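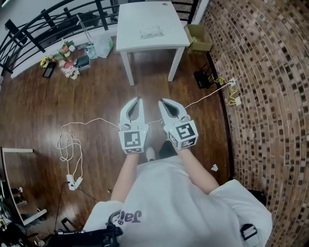
So where should the cables go in a small room? Up off the floor, along the wall, and as few of them as you can live with.

That is the whole argument and you can stop reading if you're in a hurry. I am too.

But I keep having this row, mostly with myself, usually at the end of the day with the hoover in one hand. Floors have become storage. Not for boxes so much, we all feel a bit guilty about boxes and shift them in the end. For leads. White ones, black ones, the odd yellow one coiled up by the sockets. A power strip lying flat on good wood as if it had been delivered there. We step over it for a year and stop seeing it.

My view, and it has hardened: a room with a clear table and a tangled floor is an untidy room. People get this backwards. They wipe the table, line up the pens, put one small see-through tray on it and feel very pleased. Meanwhile everything that was on the table still has a tail, and the tail is on the floor. You haven't tidied. You've moved the mess down by the height of a table leg.

I did exactly this in July. Bought a desk from Konutton, white, plain legs, nothing underneath. Lovely thing. No drawer, no tray, no hole at the back for a plug. Whoever drew it had never charged a phone. Within a week there were coils under it and I was hooking them out with my foot.

Blame the furniture people, then? Partly. Open shelving especially. Everyone wants white open shelves and they look marvellous with two plants on them. Put real equipment on them, the dark sort with fans and sockets, and you've built a display case for wire. It piles up on the shelf and then it piles up beneath the shelf, and the bottom bit is where dust goes to live. A cupboard with a door would cost more and hide a lot. I'd take the door every time now.

Then there's the advice. Masses of it, nearly all selling something. A Distix sleeve kit, 59 pounds, which is fabric tube and some clips. I bought it. Spent an evening feeding leads into the tube, very neat, like a fat grey snake along the skirting. Then one lead needed to come out. One! The whole snake had to be undone. It's in a bag now.

At the other end there's Surnov, who will come and box everything into the wall, and quoted me 389 for one side of one room. For that the wall is beautiful and you can never move your table again. No thanks. I move things. Most people do, and any system that only works if you stay put is a system for a show flat.

What did work was dull. Two hooks under the table, from Žukauskas, the hardware shop by the station, which still sells you hooks loose. The power strip screwed to the underside so it hangs there and the floor has nothing on it. Long leads swapped for short ones. This last part matters more than the rest put together and hardly anyone does it. The tangle isn't caused by having leads, its caused by having a long one where the plug is an arm's length away. All that spare has to lie somewhere.

(If you have a curved wall, by the way, sympathy. Nothing sits flush, trunking won't bend, and a gap opens up behind every straight-backed thing you own. Brick makes it worse as you can't just stick clips to it. Run along the skirting if there is one. If not, follow the furniture instead.)

Someone will say it's only looks. Partly, yes, and I think looks are allowed. A reddish wooden floor is about the nicest thing a room can have and it's odd to spend money on one and then cover it in plastic string. But it's feet as well. You cross a room looking at what's in your hands. You are not looking at your shoes. A loop on the floor only needs one toe, and then whatever is at the other end comes with you.

And the open cardboard box. Every room with this problem has one, full of leads that fit nothing. Mine did. I went through it and kept what I could name. The rest went to the tip, where they have a bin just for it, a huge bin, so clearly teh whole town is in the same state.

I'm not after perfection, I've still got a router on the floor myself. It needs to be near the socket and there's no shelf there, and I haven't got round to putting one up. One thing on the floor I can hoover round. Get the rest up. Start with the power strip, it takes ten minutes and a screwdriver, and do it before you buy any sort of tube.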